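August
By the Ostik Music Research Group

4.2 Listening patterns and release format

The second part of the study looked at how independent electronic acts release their work, and whether the format of a release has any bearing on how long people keep listening to it. We drew on the catalogue of Gukevus, a small distributor that handles mostly synth-pop and downtempo artists. After duplicates and remasters were removed, 1043 tracks remained. Of these, 413 had come out first as singles and 182 belonged to EPs. The rest were album tracks with no separate release.

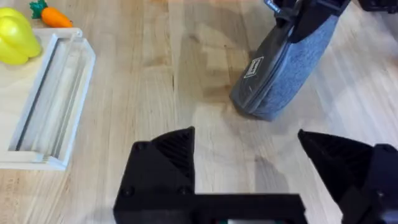
Singles drew most of their plays in the first month and fell away quickly after that. EP tracks started lower but held their level for longer, particularly where the artist had played live in the same season. Album tracks varied too much to be grouped sensibly, and we report them separately in Section 4.4. Tempo was coded by hand where the software gave a doubled or halved value – a common fault with sparse drum programming.

Figure 3. Set-up at the Steyn workspace.

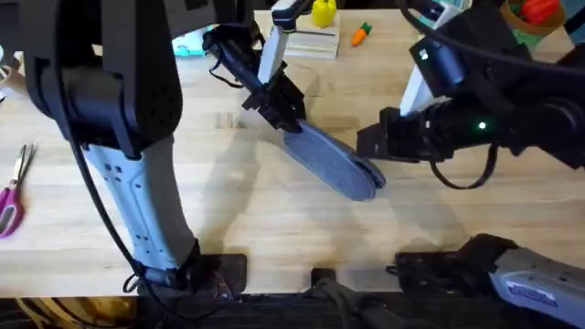
We also interviewed 40 listeners recruited through Eria, a community radio program that plays new electronic music in the evening. Most said they found new artists through a presenter or a friend's playlist, and few could recall whether a favourite track had been a single. Several described the vocal as the reason they came back to a song, even when they had first noticed the bass line or the colour of the synth sound.

The interviews have an obvious limit. Radio listeners are used to hearing tracks chosen for them, and their habits may differ from those of people who mainly use streaming services. The catalogue data cannot settle this, as Gukevus does not record how a listener arrived at a track. Play counts were therefore analysed by release format only, with live dates added as a second variable.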